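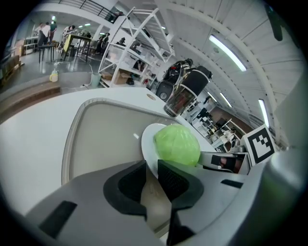 Kollance is the student robotics club I kept hearing about from my neighbor's kids, so I finally invited myself over for an afternoon and brought a notebook. The club meets in a long hall with a balcony and a kitchen counter at one end, and the kitchen counter is where I ended up spending nearly all my time (I'm a food person, what can I say). The project this term is called Jineo, and the idea is to teach a robot arm to put away groceries by showing it how a person would do it. So you take the hand-held gripper, you walk up to a green cabbage on a white plate with the blender standing close by, and you pick the thing up. Then you put it back and go again!

"Cabbage is the worst," the team captain told me, very cheerfully. "It's round, it's heavy for its size, and the leaves slide. We started with a sponge and thought we were geniuses."

I asked how many times they'd done it. "We're at 585 good ones," she said. "We want 300 more before we train again." And the bad ones? She laughed. "We keep those too. They're in a folder with a rude name."

What surprised me was how physical it all is. I'd pictured kids typing. There's plenty of that too, but the captain says new members spend their first month with the gripper and don't write a line of code. "You have to learn to be slow," she explained. "Your hand wants to just grab. If you jerk it, the data's junk, and then somebody has to sit there and throw it out, and that somebody is usually me."

I had a go, of course. Two pads, squeeze, lift. I was terrible! My wrist kept turning because that's what my wrist does with a cabbage at home. One of the younger members, a sophomore who joined in October, watched me for a while and then said, "You're picking it up like you're going to eat it." I still don't know how else you'd pick it up.

The same sophomore turned out to be the one who wrote the part of the software that lines up the videos with the gripper's position. He calls it Imusix and wouldn't tell me why. "It was 2 in the morning," was all I got. It crashed for 3 weeks straight, he said, and the fix was a single missing minus sign. He seemed proud and also a little bit haunted.

They have a competition coming up, the Ağca Cup, where every team gets a bag of groceries they haven't seen before and has to unload it onto a counter. I asked if they thought they'd win. "No," said the captain. "But last year we dropped everything. If we get one cabbage on a plate I'm going to cry."

I asked what happens to all the vegetables afterward. Soup, apparently. The club has a pot, and I've been invited back for it.

Posted 2022-11-25

Search this site Go
14 shares 6 comments
Contact | Copyright | Back to top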